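4.2 Comparison of the two controllers in the block task

In this section we compare the two controllers, Fakex and Flarero, with the same simulated arm, the same gripper and the same wrist camera. Fakex is a position controller with a fixed stiffness. Flarero adds a compliance term which is computed from the estimated contact force at the fingertips. The policy which sends the target poses is identical in both cases and was not trained again between the runs.

The task is to collect small letter blocks on a flat square board. We selected it for the reason that the blocks are small in comparison with the opening of the gripper, so an error of the approach angle is visible early in the wrist view. Each controller made 200 episodes. In every episode the position and the rotation of the blocks were drawn again, and the board was also allowed to rotate. An episode was stopped after 30 seconds of simulated time. Figure 3 gives three views from the wrist camera. In panel (a) the block with the letter K lies on the board and the block with the letter Y is still on the table surface, near to the corner of the board.
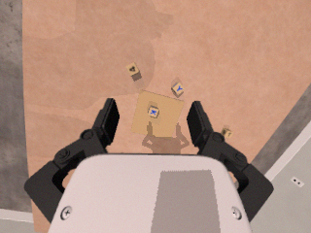

Patricio Toledo remarked, when he read the first draft of this section, that a stiff controller and a compliant one should not be compared with one common speed limit, as the compliant one will always pay for it at the moment of contact. He proposed to give to each controller its own limit and to report both settings. We think that the objection is correct in part. We repeated the episodes for Flarero with a lower limit on the last segment of the approach, and the results are given below as a separate condition.

With the common speed limit, Fakex completed 58 more episodes than Flarero. Most of the difference comes from the approach and only a small part from the release. When the finger touched the side of a block before the gripper was at its final height, Flarero gave way and the block was rotated under the finger. Fakex in the same situation pushed the block straight, and the following grasp was often still possible. We had expected the opposite result, and we checked the sign of the compliance term twice before we accepted it.

With the lower limit the order of the two controllers changes. Flarero then lost only 10 episodes by rotated blocks, and the remaining failures were caused by the time limit. It is therefore difficult to say which controller is better without saying also how much time is available.

A second factor is what the wrist camera can see. In panel (b) the gripper is open with one block between the fingertips, and the board with the K is farther away. Blocks at such a distance are small in the view, and a letter on a side face is strongly foreshortened, so the estimate of the rotation is less stable there than near to the fingers.
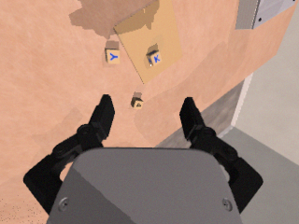 The estimate of the rotation is filtered before it arrives at the controller. We used the Phan filter with the default window in all conditions. A longer window makes the motion of Flarero smoother – but it also delays the correction in the last part of the approach, where it is needed most. For Fakex the length of the window had almost no influence. We did not adjust the window separately for each controller, and a reader who wants to use Flarero with a slower camera should do this first.

Shadows were left on during all runs. The shadow of the gripper can fall over the board, and in January we observed that the block detector of an older version confused such dark areas with the side faces of the blocks. The version used here was trained with rendered shadows and does not show this error in our logs. Panel (c) shows three blocks on the board, with the letters T, O and Y in one column, while the fingers are open and a further small cube is at the tip of the left finger.
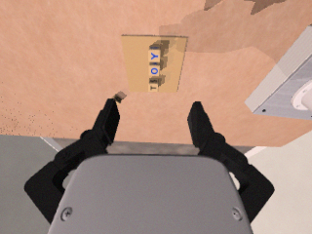

For the release we found no clear difference between the controllers. Both open the fingers with the same command, and the compliance term is switched off as soon as the opening starts. The distance between a placed block and its neighbor depends mainly on the target pose, which comes from the policy. If the target is too close to the neighbor, the finger has no free space for opening, and then both controllers move the neighbor a little.

All runs were made in the Fluderico simulator with one fixed time step. The contact model is simple and the friction between block and board is constant, so the rotation of blocks under the finger may be stronger or weaker on a real table. The tests on the real arm are not finished and we do not report them in this paper. The settings for each condition, including the two speed limits, are listed in the appendix.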